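The Towel Drawer

I went looking for one decent cleaning cloth and lost most of a fall to it

By Ivone Arruda
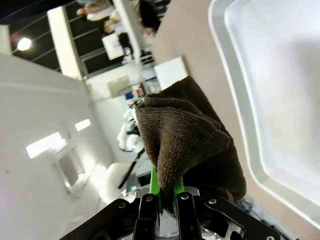

Dark brown microfiber, well crumpled.

I own too many towels. I don't mean the nice ones that hang in the bathroom, I mean the other ones – the rags, the dishcloths, the squares cut from old T-shirts, the thing that used to be a pillowcase. They live in a deep drawer next to my stove, and back in September that drawer stopped closing. I pushed it with my hip. I pushed it with my foot. Then I sat down on the kitchen floor and pulled everything out, and that's how I got interested in cloth.

My grandmother had one kind of rag. It was cotton, it was gray (it had not always been gray), and it did the windows, the floor, the car and occasionally my face. She boiled a pot of them on Saturdays and hung them over the porch rail. When I told my mother I was writing a story about cleaning cloths she laughed for a good while and then said, "Well, are you going to boil them?" I have now boiled them. More on that in a bit.

What I had in my drawer was mostly microfiber, and I couldn't have told you what that was. I'd been buying it in bundles for years! So I called Leandro Salcedo, who ran a commercial laundry in Sumham for most of his working life and now teaches a Thursday night class on fabric care at the library there. I'd expected a ten-minute phone call. He told me to drive out and bring the drawer.

So I did, in a laundry basket, with the pillowcase on top.

Microfiber is plastic, to start with. It's usually polyester, often with some nylon blended in, spun into threads much finer than a hair. In the better cleaning cloths those threads are split, so each one has a lot of little edges and gaps along it, and the gaps are where the dust and the grease and the water go. Leandro has a trick for explaining this where he drags a cloth across the back of your hand. The split kind snags a little on dry skin. The other kind just slides, and he makes a face at it.

He went through my basket and made two piles, and I'm sorry to say the sliding pile was the tall one. Some of those cloths had probably been fine once. I'd been washing them with everything else, bath towels and socks and the dog's blanket, and pouring in fabric softener like it was gravy.

"You're waxing them," he said, and held one up to the light.

Softener leaves a coating behind. On a bath towel that feels plush for a while, although it does the towel no favors when it comes to soaking up water. On microfiber it fills in those little gaps and you end up pushing the dirty water around the counter. Dryer sheets do much the same. High heat is the other problem, seeing as you're putting fine plastic threads in a hot metal drum, and lint is the third one. Cotton sheds and microfiber grabs, so if you wash them together you get a cloth that's already full before you've cleaned anything.

The fix is pretty dull. I washed them on their own in warm water with a little plain liquid detergent, ran a second rinse, and dried them on low. A few of them came back after two rounds. I'd wiped my bathroom mirror with one of those same cloths for a year and cursed the streaks every single time, and now it came up clear with only water on it. I called my husband in to look. He was nice about it.

Now, cotton. I don't want to give the idea that I've gone over to the other side, because I still reach for cotton half the time. It takes heat. You can grab a hot pan with it when it's folded and dry, and you should never try that with microfiber, which can melt. You can bleach white cotton. You can, yes, boil it. I did a potful of dishcloths on the back burner with a spoonful of washing soda, and the water went the color of weak tea, and I felt both proud and a little ill. They smelled like nothing at all afterward. I'd forgotten a dishcloth could smell like nothing.

Linen is what I keep for glasses now. I bought two linen towels from a small shop called Liao and they were stiff as a cereal box for the first few washes, and I nearly sent them back. Give them time. They leave no fuzz on a wine glass, and they dry so fast on the hook that they never get that sour smell.

Then there's the part of all this I don't have a good answer for. Synthetic cloths shed tiny bits of plastic in the wash, and those bits go down the drain with everything else. Leandro brought this up before I did. His advice is to wash fuller loads on a gentler cycle, use cooler water when you can, hang things to dry, and keep the cloths you've got for as long as they'll work. There are filters and wash bags for catching the fibers, too. I've ordered a bag and haven't used it enough to say anything useful about it.

People ask me about color (people do ask, once they know you're like this). I went dark. Coffee, stove grease, whatever's on the bottom of the dog – none of it shows on a dark brown cloth, and I'm vain enough to care. My mother thinks this is terrible. She wants to see the dirt so she knows when to change the rag, and she has a point, so now I change mine every morning whether it looks bad or not. White ones stay in the bathroom, where I can bleach the cotton and keep an eye on things.

I kept 36 cloths in the end. The slidey ones went out to the garage for bike chains and paint drips, and the pillowcase got promoted to a paint rag as well. The drawer closes with one finger.

I did the linen closet next. There's a tablecloth in there with a stain older than I am, and Leandro wants to see it.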